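Cell technician, two-arm handling cell (part time)
Flurkov, Stilstead site
Posted 29 Jul 2024

We have one robot cell. It has two arms, four fingers and a long memory for grudges. We are looking for a patient person to look after it.

The cell spends its days picking up small soft-and-stiff things, passing them from one arm to the other and putting them down again. When it is in good shape this is dull to watch. When a finger has worn or a rail wants cleaning, it becomes much more interesting, and we would like less of that.

You would own the grippers. The fingers are black printed plastic, they scuff, and their tips get ragged. The white carriage blocks ride on a guide rail that collects lint with real dedication. Our standard check piece is a two-layer block, pale and fuzzy on one side and tan on the other, set down between the arms so both grippers can be lined up on it.
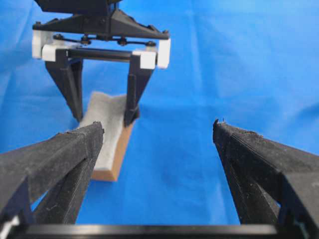
What you will be doing

Swapping fingers every 200 hours, or sooner if you don't like the look of them. Print the spares yourself; the printer is in the next room and is mostly cooperative.

Checking the linkage fasteners and writing down which ones had moved. The current log has 81 entries, a good many of which read "left one again."

Re-zeroing both grippers after any finger change, then running the check piece through 10 handovers before you sign the cell back over.

Keeping the blue cloth on the table. It creeps. We have tried tape, clips and stern language. If you have a better idea, put it in your cover letter and we will read that part first.

Watching the side view during slow approaches, with a hand near the stop button. Most faults show up there before they show up in the software, which likes to report that all is well.

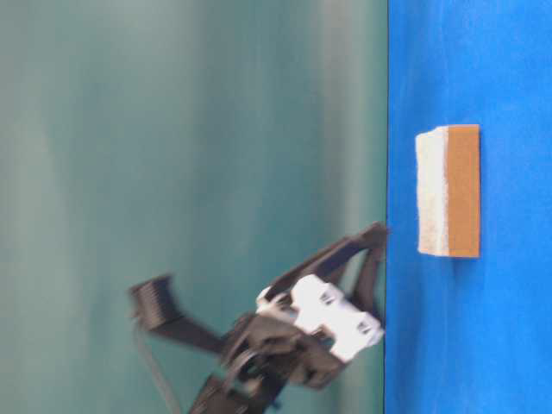
Reading time: 2 minutes (the maintenance manual takes longer)

What we would like from you

Some time spent fixing machines that move. Printers, sewing machines, bottling lines and arcade cabinets all count. You should be able to tell a loose screw from a bad setting, or at least know which to check first.

Tidy notes. The last set was written on the back of a Durthorpe parts catalog, and we are still finding pages.

You don't need a degree, and you don't need to code, though you will be asked to change a number in a file and to remember what it was before.

The fine print

Two half days a week to start, paid hourly, with a review in June. Training is on our own cell, plus a visit to the sister cell at Louro, where they will tell you theirs never breaks. Be polite.

To apply, send a page about something you repaired and how you knew it was fixed. Photos are fine. Résumés are also fine, if you have one lying around.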